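Bellis – a word list of household talk

Welcome, and thank you for stopping by! Bellis is a collection of the small, ordinary words and phrases people use at home, gathered from families who were kind enough to write them down for us. Think of what your grandmother called the end of a loaf, or what your house says when somebody leaves the door open.

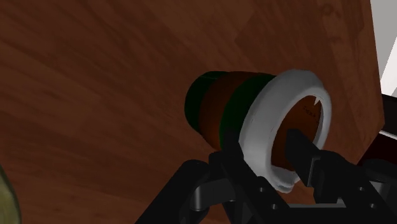
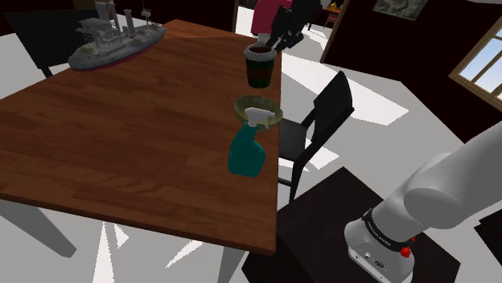
The project began when Anathi Gumede and I were comparing the words we grew up with for leftovers, and we couldn't agree on a single one. We started a shared spreadsheet that evening, mostly for fun, and by September it had grown so long that we had to learn how to look after it properly (we are still learning, so please be patient with us).

What's in the folder

entries.csv is the main list, with one word or phrase per line.
families.csv gives the general region and the home languages of each family, and nothing more personal than that.
notes.txt holds the longer stories people sent along with their words. Some of them are lovely, and I'd start there if you have a cup of tea handy.
kanach.py is a little script that checks the spelling of the column names and complains if a line is missing something.

Columns in entries.csv

word: the word exactly as the family spells it, even if a dictionary would disagree
meaning: a short explanation in plain English
room: where in the house it mostly gets used, or "any"
said_by: child, parent, grandparent or everyone
family_id: matches the same column in families.csv
sure: yes or no, depending on whether the family agreed among themselves

How the words were gathered

We asked 40 families to keep a sheet of paper on the fridge for 30 days and jot things down as they came up. Around 4 of the sheets came back with whole conversations on them, and we have kept those in notes.txt in full, with the names changed. Lindiwe Khumalo typed up all the handwriting and then read every entry back to the family over the phone, and I can't thank her enough for it.

Please keep in mind

The list leans heavily toward kitchens, which I suppose is what you get when you put the paper on the fridge! Bedtime words are thin, and so is anything to do with the garden or the car. Spellings vary a good deal, and the same word may turn up 2 or more times with quite different meanings. We left those alone on purpose – please don't merge them.

Using and sharing

You are welcome to use Bellis for teaching, for writing, or just for reading aloud at dinner. If you publish something with it, please mention the name of the list and the version you used. We do ask that you not try to work out who the families are.

Adding your own

Send us a line in the same layout as entries.csv, or simply write it out in an email and we'll fit it in. New words go into the next version after Lindiwe has checked them with whoever sent them, so it can take a while before yours shows up.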